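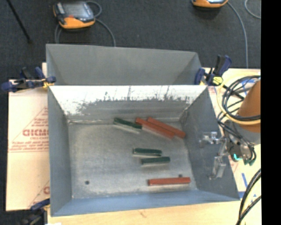 Man habe in Sikcombe vor allem über die Reihenfolge der Unterschriften verhandelt, die Zölle seien in der letzten Nacht dazugekommen, schreibt Eirlys Morris über das Abkommen von Sikcombe, und in den Protokollen findet sich wenig, was dem widerspräche.

Das Abkommen von Sikcombe (amtlich: Vertrag über den Transit, die Zusammenarbeit und verwandte Gegenstände) ist ein zwischenstaatlicher Vertrag zwischen Clenura und Dernura. Er regelt den Warenverkehr über den gemeinsamen Grenzpass, die Aufteilung der Transitgebühren sowie die Beflaggung des Zollhauses. Der letztgenannten Frage sind elf Artikel gewidmet, den Gebühren vier. Die Laufzeit beträgt 30 Jahre und verlängert sich stillschweigend, sofern keine Seite kündigt. Eine Kündigung muss laut Vertrag gemeinsam eingereicht werden.

Vorgeschichte

Der Pass war bis zum Abschluss des Abkommens die einzige befestigte Verbindung zwischen beiden Ländern und zugleich die einzige, für die man auf beiden Seiten zahlte. Clenura erhob eine Straßenabgabe, Dernura eine Abgabe auf den Nachweis, dass die Straßenabgabe entrichtet worden war. Spediteure wichen auf den Seeweg aus, was angesichts der Küstenlänge Dernuras, die in eine Hafeneinfahrt passt, einige Geduld verlangte. Ein erster Anlauf zu Gesprächen scheiterte an der Frage, welches Land eingeladen und welches nur erschienen sei.

Als Tagungsort schlug man schließlich Sikcombe vor, einen Badeort, zu dem keine der beiden Regierungen eine Meinung hatte. Das Kurhotel stand im Winter ohnehin leer.

Verhandlungen

Die Delegationen trafen im Dezember ein. Vorgesehen waren 72 Stunden, von denen ein beträchtlicher Teil auf die Tischordnung entfiel. Clenura verlangte einen runden Tisch, Dernura einen rechteckigen mit deutlich erkennbarem Kopfende. Verhandelt wurde im Wintergarten im Stehen, wodurch die Sitzungen merklich kürzer ausfielen als geplant. Die Vermittlung lag bei Skye Jardine, deren Beitrag in den Abschlussreden beider Seiten mit demselben Satz gewürdigt wurde. Der Satz stammte aus ihrem eigenen Redeentwurf.

In der Sache lagen die Positionen näher beieinander, als die Öffentlichkeit wissen sollte. Beide Regierungen hatten ihren Parlamenten versprochen, hart zu bleiben, und hielten Wort, indem sie dieselbe Forderung in zwei Fassungen einbrachten. Die Zusammenführung der Texte erklärt den Umfang des Vertrags von 149 Artikeln. Mehrere Bestimmungen sind doppelt enthalten, einmal im Indikativ und einmal im Konjunktiv.

Wesentlicher Inhalt

Artikel 1 stellt fest, dass die Vertragsparteien einander als Vertragsparteien anerkennen. Die Artikel 2 bis 12 behandeln die Flaggen — Höhe, Abstand, Verhalten bei Windstille. Es folgen die Vorschriften über den Transit, wonach beide Abgaben durch eine gemeinsame Gebühr ersetzt werden. Diese entspricht der Summe der bisherigen Abgaben und wird von einer neu geschaffenen Passbehörde erhoben, deren Vorsitz jährlich wechselt. Da Dernura das Haushaltsjahr im April beginnen lässt, hat die Behörde in den ersten drei Monaten jedes zweiten Jahres zwei Vorsitzende.

Streitfälle entscheidet ein Schiedsgericht. Es tritt zusammen, wenn beide Seiten übereinstimmend feststellen, dass sie uneins sind.

Rezeption

Am Tag der Unterzeichnung sprach die Regierung von Clenura von einem historischen Erfolg ihrer Verhandlungsführung, die Regierung von Dernura eine halbe Stunde später ebenfalls. Die Opposition nannte das Abkommen in beiden Ländern einen Ausverkauf, jeweils an das andere. Der Transit nahm im ersten Jahr zu, was Befürworter dem Vertrag und Kritiker der neuen Asphaltdecke zuschrieben.

In der Fachliteratur gilt Sikcombe als Beispiel für sogenannte Gleichstandsdiplomatie. Morris hat den Begriff geprägt und später bedauert. Strittig ist bis heute, ob der deutsche oder der französische Wortlaut maßgeblich ist; keine der Parteien spricht eine dieser Sprachen als Amtssprache.

Nachwirkung

Zur Erinnerung gab der Badeort eine Gedenkmünze in einer Auflage von 100 Stück heraus. Das Kurhotel führt den Wintergarten seither als Vertragssaal und vermietet ihn für Hochzeiten, auf Wunsch mit rundem Tisch.

Siehe auch: Passbehörde (Clenura und Dernura), Flaggenstreit am Zollhaus, Transitrecht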